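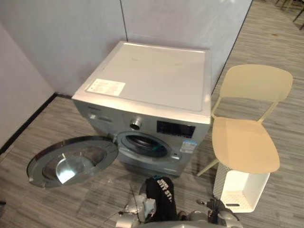

Washer open, basket under the chair: a laundry task set up for a two-armed robot.

The laundry is still waiting for us

By Adi Wattimena
19/06/2019

My mother washed clothes for a family of seven, and when I tell her that I write about robots she asks me always the same thing. Can it do the laundry? I used to find this question a little simple. Now I think it is the best question that anybody asks me, and the companies should be obliged to answer it before they show us one more robot that dances.

My answer today is no, with some respect for the people who are trying.

The washing machine itself is a robot that we have stopped calling a robot. It takes water, heats it, turns the drum, empties it and locks its own door. It does this well because everything happens inside a closed metal box. The work that stayed with us is the work outside the box: to open the door, to take out a heap of cloth that has no shape, to find the sock which is stuck to the rubber, to carry the basket. A child of eight can do it. The engineers I speak with become quiet when I mention it.

In April I visited Afiq Yusof, who leads a small group at Prukstead. He is a patient man and did not try to sell me anything. I asked him what is the hard part, and I expected that he would say the door. He said the cloth. A cup is the same cup every time you look at it, but a shirt in a heap is a new object each time you touch it. The fingers must decide where to take it, and the eyes cannot help very much, for the reason that most of the shirt is hidden behind the rest of the shirt.

His group made 500 attempts to move one garment from one container to another, and 217 of them ended as they wanted. He gave me the numbers before I asked. I wish that Lenus and Prustus, who both promise a home helper "soon", would be so generous with their failures. 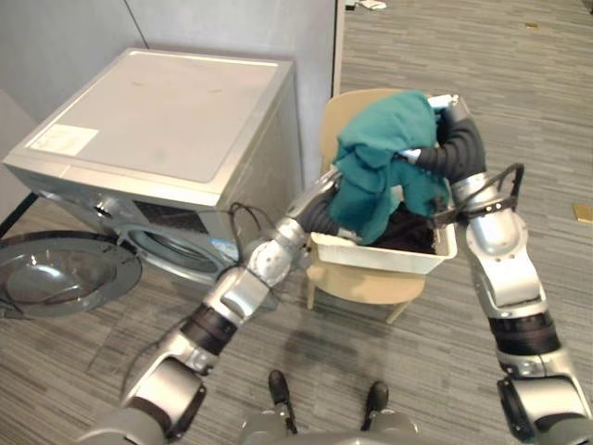 A teal garment between the two grippers, with something darker still in the basket.

There is also the question of time. One garment took 70 seconds on a good attempt. I have a normal load at home, I counted it for this article, and it has 22 pieces. You can do the multiplication. Some readers will say that the robot does not get tired, so let it be slow. I accept this argument for folding at night. I do not accept it for a machine that needs a person standing near in case a sleeve gets caught — then we have two workers for one basket.

What I would like to see is less ambition about the robot and more about the room. Xiao, a maker of laundry equipment for hotels, is testing a drum that tips forward and drops the clean linen in a cart. It has no arms and no face. It will not be on the cover of any magazine, but I believe it will save more backs in the next years than all the humanoids together.

I do not say that Afiq and his colleagues should stop. The hands must be learned at some moment, and cloth is a good teacher because it is so difficult. I only ask that we speak of it as research and do not take deposits from old people for a helper that cannot yet empty a drum.

My mother has read this text before you. She says that 70 seconds is too long for one shirt, and that I should come on the weekend to hang the sheets.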